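Donlow Trail Log

A data card for the Donlow winter trip records: ski touring, snowshoe and sled outings in the Edden hills. Last updated 9 Oct 2016.

The set holds 1,155 trips from 27 trailheads. Each row is one trip by one party. Columns are date, trailhead, distance, climb, snow depth at the start, and a free text note. Distances are in miles and climb is in feet. Snow depth is in inches, read off the stake at the parking area.

Trips on the Koster side were logged on paper and typed in during August. Handwriting was poor in places, so check the note field before you use the climb numbers.

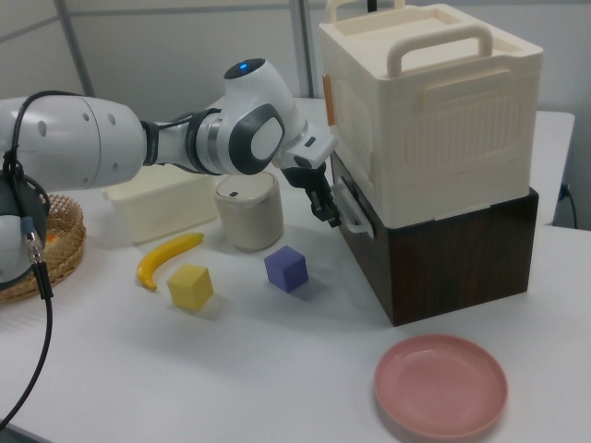 Robot arm and storage container with a lower drawer.

Known problems

- Two trailheads share the code KO. Use the full name instead.
- Notes longer than 100 characters are cut short.
- Blank snow depth means no reading, and zero means bare ground.

Files

trips.csv has the rows. trailheads.csv has names and parking elevation. Both load in Drovum without changes.

Don't use this for avalanche planning. It has no slope or snowpack data.

2 comments | 27 shares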